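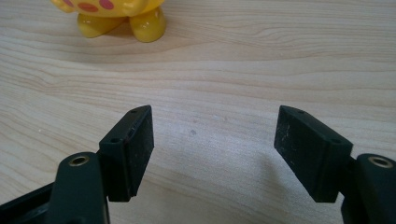
4. Standing a glossy figure on a wooden table

March 9, 2022
By Nestor Belmonte

Print this page | E-mail this page

This section covers single figures up to 300 mm tall, standing on their own feet on an ordinary table. Figures on wires, figures on horses and anything with a battery are in Section 6. If yours has already fallen over, start at 4.4.

4.1 Before you start

You will need:

- a table with a bare wooden top
- two soft cloths, one of which you are prepared to get damp
- a small spirit level, or a marble
- the figure

The measurements here were worked out on a Kullberg table, which stands 743 mm high with the feet screwed in and 759 mm with them wound right out. Any steady table will do. A table that rocks when you lean on it to read these instructions should be seen to first, and a folded beer mat counts as seeing to it.

4.2 Preparing the table

1. Clear away cups. A pale wooden top shows every ring, and a glossy figure shows every splash.

2. Wipe the top with the damp cloth, along the grain, then dry it with the other one. Leave it for as long as it takes to make a cup of tea, and drink the tea somewhere else.

3. Put the level on the spot where the figure will stand. With a marble, let go and see which way it sets off. Turn the table's feet until it loses interest.

4. Measure 80 mm in from the nearest edge. The figure stands behind this line. If you have a cat, double it, and lower your expectations.

Note: Fresh wax or oil on a table top can mark a figure's feet. Leave a newly treated table until it no longer feels tacky.

4.3 Standing the figure

1. Wipe the soles of the feet. They are the only part that matters here and the part most people skip.

2. Hold the figure round the lower body. Arms are not handles. Neither are hats, wings or ears, however much they look as though they were put there for the purpose.

3. Lower it straight down until both feet touch the wood, and keep hold.

4. Let go slowly. If it leans, pick it up and turn it a little before trying again. Most moulded feet are not quite flat, and most table tops are not either, and with patience the two faults can be made to cancel out.

5. Tap the table once with a knuckle. A slight wobble is fine.

CAUTION: Do not tap it again to be sure. Nearly all the falls described to us in letters happened on the second tap.

CAUTION: Never slide a figure into position. Grit under a foot will leave a scratch in the table, and the scratch will point accusingly at the figure for years.

Note on colour: Yellow figures should be kept out of strong sun. The Jallent yellows are better than they used to be, but a windowsill in summer will still take the warmth out of them. Turn the figure now and then if you cannot move the table.

4.4 If the figure has fallen

1. Check the ankles for white lines. A white line means the plastic has been bent. Stand it somewhere it won't be knocked and leave the ankle alone.

2. Rub scuffs gently with a dry cloth. Do not use toothpaste, whatever your uncle says. It is an abrasive, and it also makes the figure smell of mint.

3. Check the table. Small dents in bare wood sometimes come up with a damp cloth laid over them for a while. Large dents are generally covered with the figure.

For putty, felt discs and other forms of cheating, go to Section 5.

Print this page | E-mail this page

Comments (3)

Rodel Gatchalian
Did the marble test. It rolled off the table and under the cooker, so I have the answer but no marble. 4.3 step 4 worked on the third try with an old Umstead figure that has never stood up for me before.

virág_shelf
Is felt all right on the feet if the table is oiled? Mine went on in November and there is now a faint dark patch on the wood.

Nestor Belmonte
Felt soaks up oil and then sits there holding it against the wood. Take the discs off, wipe the patch with a dry cloth and give it a few weeks. I'll add a line to Section 5.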